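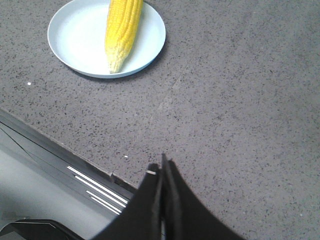
Treseck Counter Station: Open Day at the Grarnau Workshop

Product page / Demonstrations

The Treseck is a counter-height arm station for people who want to try small kitchen tasks and would like to keep their kitchen. It comes with one arm, a two-finger gripper, a wrist camera, a fixed camera, and a manual that Kallio has been promising to shorten for 3 years.

We ran it for visitors at our Grarnau workshop in March. The task was corn and a plate. Guests who had driven a long way for the future of automation were shown an ear of corn, and most of them took it well.

What visitors got to try

Everyone who wanted a turn got the controls for as long as their patience lasted. Mathias Tanner, who runs our demonstrations, gave his usual introduction: put the corn on the plate, take the corn off the plate, please don't lean on the counter. He has given it often enough that he now skips straight to the part about leaning.

The task sounds easy until you are the one doing it. A cob is fat in the middle and narrow at the end, and it rolls. Grab it too close to the tip and the heavy end swings. Grab it dead center and you feel very clever until you have to let go of it over a plate with a rim. One visitor told us she had raised two children and found this harder. Another wanted to know if it could do peas. It can't do peas.

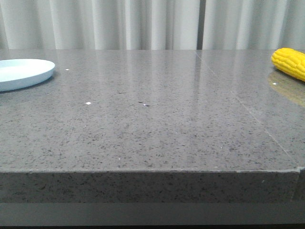
3 min read

The stone counter stays in every demo we give. A shiny top is a nuisance for cameras, and most of our customers have shiny tops. In the picture you can see yellow showing in the stone in front of the corn, and software that hasn't met a reflection before may well go after that one too. We would like you to see how the Treseck copes before you pay for it.

Specifications

Arm: one, counter mount
Gripper: two fingers, black
Cameras: 2 (one wrist, one fixed)
Control: hand controller or recorded routine
Part number for spare finger set: 554
Noise: less than a dishwasher, more than a cat

The finger sets are sold in pairs. You will want a second pair. Everyone says they won't, and then they try the "firm" grip setting on something that didn't need it.

Recorded routines are stored in Drasturard, our desktop software. The standard license holds 2,000 of them, and deleting old ones is a single click with no confirmation box. We are told this will change in the next release. Until then, name your files sensibly and keep your elbow off the mouse.

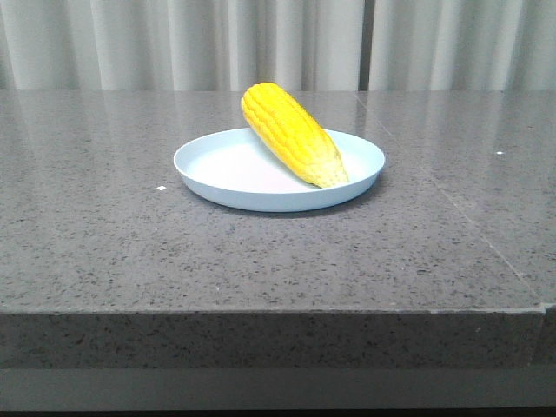 Booking a demonstration

Visits to Grarnau run in the morning, starting at 10, and last until lunch or until the coffee gives out. Groups should be small enough that everyone gets a go. You may bring your own object if it fits in one hand and won't leak. Tell us what it is when you book, as Mathias likes to practice beforehand and does not like surprises.

If you can't travel, Kallio can arrange a video session. You'll see both camera feeds and can call out instructions, which we will follow even when they are bad ones.

Delivery and setup

The station ships in two crates. Check your counter depth against the drawing in the manual before ordering, and measure the real counter, please, not the one in the brochure for your kitchen. Corn not included.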